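Section 4. Preparing Station 2 for the Open Day

The steps in this section apply to the two-arm sorting station shown to visitors on 17th July. They are to be completed before the doors of the Gredwood hall are opened.

1. Place the white shelf at the back edge of the table and set both baskets on it.

2. Lay out the crayon boxes and the small items, including the rings and bands, on the open part of the tabletop.

3. Start the Stidden control program and bring each arm to its working position at low speed.

Caution: Keep hands and sleeves clear of the table while either arm is powered. 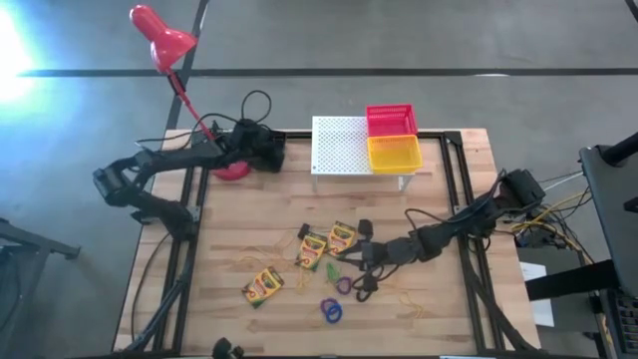

Zodwa Motaung asked that visitors be told at the start which arm will move first, as several guests at the May demonstration had been watching the wrong side. The presenter should therefore name the arm aloud before each run.

4. Admit visitors in small groups and show them the stop button.

5. Run the picking task. Each run is limited to 300 seconds.

Note: Coiled key rings and soft straps are harder to grip than boxes – a missed pick is a normal part of the demonstration and should be left to the program, which will try again.
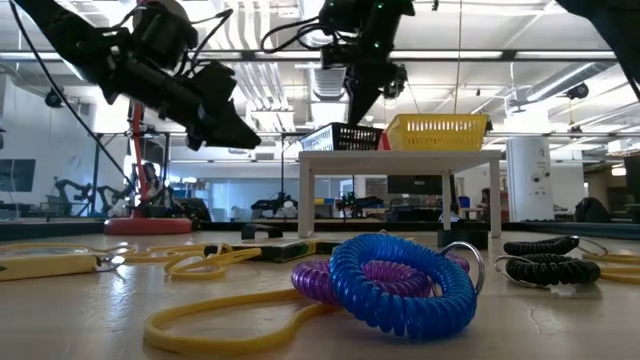 6. When the run ends, return both arms to rest and wait for the presenter's signal before resetting the items.

7. Record the result in the Nultton log under code 512. Faults are to be reported to Boris Pavlović before the next group is admitted.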